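3.2 What ends up on the table

I'll admit that when I planned this study I thought tables would be the boring part. I wanted drawers. Drawers are where people hide things, and I had a whole coding sheet ready for them (it ran to 11 categories, which was too many, and I'll get to that in Section 5). Then I started going through the log for the shared rooms at Korkus and kept getting stuck on the tabletops, and in the end they took over the paper.

The log has 2,152 entries. Each entry is one item left on a shared surface, written down with a plain name, a guess at what it's for, and whatever was lying closest to it. I did the plain names myself and I was stubborn about them: a tube is a tube until I can say more. Earlier work on household clutter, the Jilter diary study in particular, sorts things by the room they belong in, so toothpaste is "bathroom" and chips are "kitchen" wherever they turn up. That works fine in a house. It falls apart pretty fast on a table that everybody uses, where nothing really has a home to go back to!

So I tried sorting by neighbors instead. Two items count as neighbors if you could cover both with one open hand (my hand, for the record, and I know a reviewer will have something to say about that). What I kept finding was that personal-care items bunch up. People put a tube down next to a box, and then a bottle goes next to the box, and you get this little bathroom shelf with no shelf under it. Snacks and small foil packets behave differently. They drift. They get put down wherever there's open space, often at an angle, and they hardly ever get lined up with anything.

Figure 2 is a good one to argue over, and I've used it in two talks already. The white items toward the back make a group on the right, with one tube on its side, a box and a small bottle, and then there's a taller squeeze tube standing on its cap a bit to the left of them. Is it part of the group? By my open-hand rule it's a close call, and I went back and forth on it more than I'd like to say. I coded it as a separate item in the end, though I can see the case for calling all of it one cluster. The navy and lime-green snack bag is much easier: it lies diagonally by itself near the middle, and I was happy to call it a drifter. The small blister card and the gold foil packet gave me more trouble, as they're fairly near each other and I didn't have a category for "small, flat and shiny." I do now.

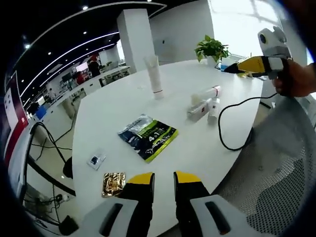

Figure 2. Personal-care items, a snack bag and small packets on a round white table.

3.3 Round tables and square ones

Shape turned out to matter more than size. On a square table people seem to use the corners as parking spots, and I have 8 entries in a row from one corner at Zirkia to prove it. A round table gives you no corner to claim, so the clusters form a little way in from the edge and then stay put. I'd like to test this properly with 100 fresh entries from each shape before I lean on it any harder, and for now I treat it as a hunch with decent manners.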